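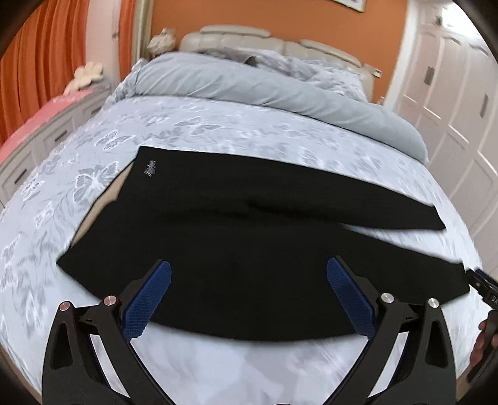 Folding pants

Folding pants is the everyday job of reducing a pair of trousers to a flat, stackable shape for a drawer, shelf or suitcase. It takes a few seconds and very little skill, and yet households do it in a wonderful number of ways!

Surface

A table or ironing board gives the firmest support, but the bed is a great favorite because a full pair of pants can be laid out across it with room to spare. Dark pants are easy to line up on a pale sheet, where the edges of both legs show clearly. A thick blanket or comforter underneath is softer and lets the cloth sink a little, so the creases are usually pressed in by hand at the end.

Method

The pants are held by the waistband, shaken once and laid flat. One leg is brought over the other so that the inseams meet (dress pants are matched along the front crease instead), and the pointed part of the seat is tucked in to make a straight side. The hems are then carried up to the waistband, and the result is folded again in halves or thirds.

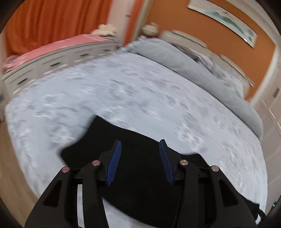 Black fabric spread on a pale blue-gray comforter.

Variations

The Urkcombe fold, named after the town where Janka Vlček taught her household classes, starts from the hems and leaves the waistband on the outside. It makes a slightly thicker bundle that stands up on its own in a drawer, a lovely thing to see in a full row. Ladi Usman's booklet "The Flidport Drawer" prefers 3 folds for jeans and a loose roll for knit pants.

Care of dark fabrics

Black cloth shows lint and pale threads more than almost any other color, and a quick brush before folding saves doing it later. Lined waistbands should be smoothed from the inside first, as a bunched lining leaves a ridge.

See also: Ironing; Clothes hanger; Linen closet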